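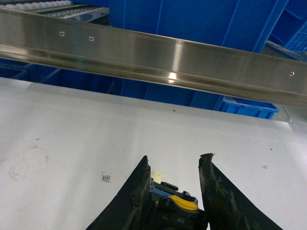
首页 归档 关于 订阅 留言

七百三十七条不等于七百三十七个例子

2025年6月28日

又去了一趟 Furelham。Dondlow 在那边的仓库里腾出一段传送带，让机械臂练分拣，我去帮他们看标注规范，待了三天，回来以后一直想写点什么，拖到今天。

先说数字。采集组的周报第一行写的是“本周有效示范 737 条”。会上这个数字被念了两遍，投影上还加粗。我问有效是什么意思，回答是：操作员按了“成功”键，并且文件能打开。

文件能打开。好吧。

我把这737条从头翻了一遍，看得很快，两倍速，有些直接拖进度条。看到后来基本可以闭着眼猜：夹爪从同一侧下去，抓起来，往外挪，放进料箱，抬手，下一条。物体换了，手法几乎没换。同一个操作员连着录的那些，连停顿的位置都差不多，像一个人在抄自己的作业。我没有做严格的聚类，也不打算假装做过，凭我看的印象，里面真正算得上不一样的情况少得可怜。

采集组的说法是，多样性靠物体来保证，SKU 换得勤就行。我对这话很怀疑。换一百种盒子，只要都摆在皮带中间，都是大面朝上，模型学到的很可能还是“往皮带中间伸手”。真正上线以后让人头疼的那些情况，比如东西贴着那条不锈钢护栏，或者两件叠在一块儿，我在数据里找得很辛苦。贴护栏的总共翻出来7条，其中有两条还是操作员先把东西拨到中间再抓的。拨这一下也被算进了“成功”。

我不反对拨，人也会拨。问题在于规范里一个字都没提拨，有人拨有人不拨，拨的方向也各随各的。你拿这种东西去训练，最后学出个什么，我猜不出来，他们也猜不出来。

Kobina Tsikata 是现场负责遥操作的，我跟他聊得最多。他干这个之前在港口开过吊机，手很稳，说话也直。他说每条示范都算进个人的日报，谁会主动去录难的？难的录一条的时间，简单的能录好几条，失败了还得重来，重来不算数。我说那把失败的也留下来呗。他笑了一下，说界面上失败键按下去，那段就没了，要留得找 Malik 改。

Malik 改不改呢，我问了。他说存储够，代码也不难，但是“训练那边没有要求”。训练那边是 Ela，她说她一直以为失败的都存着。

这段对话我当时记在本子上，后面画了个很大的问号。一个项目做到现在，录的人以为用的人不要，用的人以为录的人留了，中间那个按键安安静静地删了不知道多少条。我觉得最值钱的那部分可能就在里面：夹滑了的，夹偏了又补回来的，碰到护栏停住的。现在没有了，也没法补，总不能让人照着记忆去演失败吧。（真有人提议过演。我反对。演出来的失败一看就假，手会提前犹豫。）

再说硬件，这个大概只有我在意。两根夹指的指尖都磨毛了，边上一块一块地缺，里侧也蹭得厉害。我问什么时候换的，没有记录。那就意味着前面录的和后面录的，夹指的状态不是一回事，而腕部相机每一帧都拍得到它。模型会不会把“指尖长什么样”和“该怎么夹”绑到一起？我不敢说会，但是也没有人能跟我说不会。换一副新的上去，成功率要是掉了，到时候怪谁？

我建议每次换夹指记一笔，写上日期和臂号，录的时候带进元数据。Malik 说可以加一个字段。Ela 说字段已经有了，叫 tool_rev，默认值是空，从来没有人填。我们三个对着那一列空值看了一会儿。

还有光。头顶的灯打在不锈钢护栏上，中段是一块死白，腕部相机往那边一转，那一块就什么都看不见。他们觉得无所谓，反正上线也是这个灯。真的吗？Dondlow 自己的计划里写着八月要把系统搬到另一条线上去，那边的灯什么样，我问了一圈，答案从“差不多”到“没去看过”。我建议至少挑一部分时间把灯关掉一组再录，回应是会影响隔壁作业，需要申请。申请单我帮着填了，交上去了，走的时候还没批。

皮带上那些小碎屑和擦痕，有人想在录之前统统擦干净，我劝他们别擦。仓库的皮带就是这样的，擦得雪白录一堆，上线三天又脏回来，何苦。不过皮带面上贴的那张小方码我倒有点拿不准。它很显眼，黑白的，比周围什么都清楚。如果采集的时候皮带老停在相近的位置，小方码就总在画面里差不多的地方出现，等于白送模型一个路标。我抽了一段连续的录像看，确实有这个苗头。我说有苗头，没说有问题，请采集组的朋友不要截图发给我了。

料箱也是。录的时候周围清一色蓝箱子，大大小小都是蓝的。我问客户那边用什么颜色，销售说“主要也是蓝的吧”。这个“吧”字我听得心里发凉。

写到这里好像全是抱怨。说说做得不错的地方：时间戳对得很齐，腕部相机和关节数据我抽了11条对了一遍，没有发现错位，这在我看过的项目里算少见的。操作员的休息也安排得可以，没有让人一坐坐到天黑。Kobina 还自己写了一页纸，讲他遇到软包装时怎么下爪，怎么判断该不该再试一次，字很小，写得密密麻麻。这一页比正式规范有用得多，我拍了照带回来，劝他们直接并进去。

但是大方向我还是不太信。他们下一阶段的目标定的是条数翻几倍，幻灯片上一根往上走的线。我在会上问，如果只许录现在的一半，但每一条录什么由 Ela 根据模型出错的地方来点名，你们愿不愿意试一周？有人点头，有人看手机。领导说思路很好，可以并行推进。我工作这些年，听到“并行推进”的事情，后来推进了的，我一只手数得过来。

所以我给他们留的清单很短，就下面几条，抄在这里，省得以后有人说我没讲过：

失败的全部保留，按键后面加一个原因，让操作员选，别让人打字。

拨动单独标出来，允许拨，但要知道哪条拨了。

tool_rev 不填不能开始录。

每天固定一段时间只录贴护栏的和叠在一起的，这段时间按工时算，不按条数算。

留出一批数据谁都不许碰，最好是八月那条线上录的，用来测。拿同一条皮带上同一周录的东西去测，分数高我也不会信。

最后这一条争得最久。有人说新线还没通电，怎么录？那就等通电了再录，在那之前少报几个百分点，也没什么丢人的。

另外上次有读者留言问，仿真数据能不能顶上这些难例。我没有在分拣上认真试过，不乱讲。磨毛的指尖在仿真里怎么建模，谁做过请告诉我，我是真想知道。

申请单要是批下来，我会再去一趟 Furelham，到时候接着写。

上一篇 下一篇 返回顶部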